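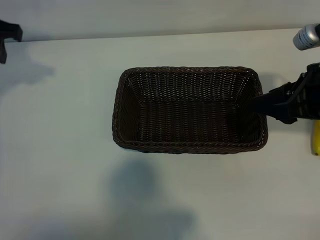 How to compare two grippers on a woven basket
Posted November 24, 2019

I used to test every new gripper on foam cubes. Everything picks up foam cubes! You can bolt a pair of salad tongs to an arm and get a lovely score on foam cubes. So these days my first real test is a woven basket with a thick braided rim, and this page walks through how I run it. I'll use the last two grippers I had on the bench, the Nadico (long flat fingers) and the Vesico (short fingers with rubber pads), both hung off the same Leckie controller.

What you need

An arm that's already calibrated, both grippers, a plain pale tabletop, an empty basket, a roll of masking tape, and a way to log your runs. I log to a plain text file. Two cameras help a lot, one fixed above or beside the table and one at the wrist, but you can get by with just the fixed one if you don't mind rewatching things.

Step 1: Mark the basket's home spot

Put the basket down with its long side running left to right, then put a tiny bit of tape under each corner. Under, not next to. I stuck mine next to the corners for a whole month (July, I think) and the wrist camera kept locking onto the tape edges instead of the rim.

Step 2: Set your fingers to straddle the rim

One finger goes inside the basket, the other stays outside. Start with the inside finger just past the wall, with only the tip dipping in. It's tempting to go deep for a better hold, but a deep finger on a sloping wall touches low down first and pushes the whole basket sideways before you've closed on anything. If your basket has walls that flare out the way mine do, tilt the wrist a few degrees to match the slope. Do this by hand in jog mode, slowly, and save the pose.

Step 3: Close slowly, then back off

On the Leckie I set the closing speed to 400 and leave the force limit low. Those are the controller's own units, so don't copy my number into something else. Close until the motor current jumps, open a hair, close again. That second close matters more than you'd think with woven stuff. The strands shift and settle the first time, and if you lift right away the rim can roll out of the fingers.

Step 4: Check the wrist view before you lift

Okay, this is the step I skipped for ages. Stop the arm and look at what the wrist camera is giving you. Three things go wrong here over and over.

Shadows. If your light is off to one side, the arm throws a big hard-edged shadow over a pale table, and a simple edge finder will happily decide the shadow is an object.
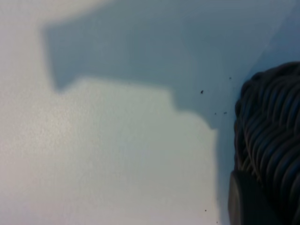 I got burned by this with the Vesico, and I nearly blamed the gripper for it. My detector kept reporting a box shape where there was only tabletop. What fixed it was a second lamp on the other side plus raising the edge threshold, and if you only have one lamp, bounce it off the ceiling.

Shine. Dark glossy strands have bright lines along the tops, and those lines move as the wrist moves. Turn off auto exposure, please! Pick a setting where the table isn't blown out and leave it alone for both grippers, or you're comparing cameras.

Crumbs. Little dark specks on the table look like nothing to you and like features to a tracker. Wipe down between sets — I keep a microfiber cloth hanging off the bench for it.

Step 5: Lift, hold, put back

Lift straight up a hand's height, hold for a slow count, put it down, open. Write down one of these words and nothing fancier: held, slipped, missed. I tried a ten-point scale once and couldn't agree with myself from one day to the next.

Do your runs in blocks and swap grippers between blocks, so that a basket that's getting tired doesn't punish whichever one goes last. I aim for 500 lifts per gripper spread over several evenings. If that sounds awful, do fewer, but do the same number for each.

What I ended up with

For the rim, I'd take the Nadico. The flat fingers slide over the braid without snagging, and setup was quicker. The Vesico hung on better once it was closed, but its pads caught on strands when it opened, and twice it dragged the basket off its marks. On smooth things like cans I'd still go with the Vesico.

My log for both sets is 1743 lines if you count all the false starts. I'm going to rerun the Vesico with the pads trimmed down, and after that the Birham adapter plate should be here, so I can finally stop swapping grippers with four tiny screws.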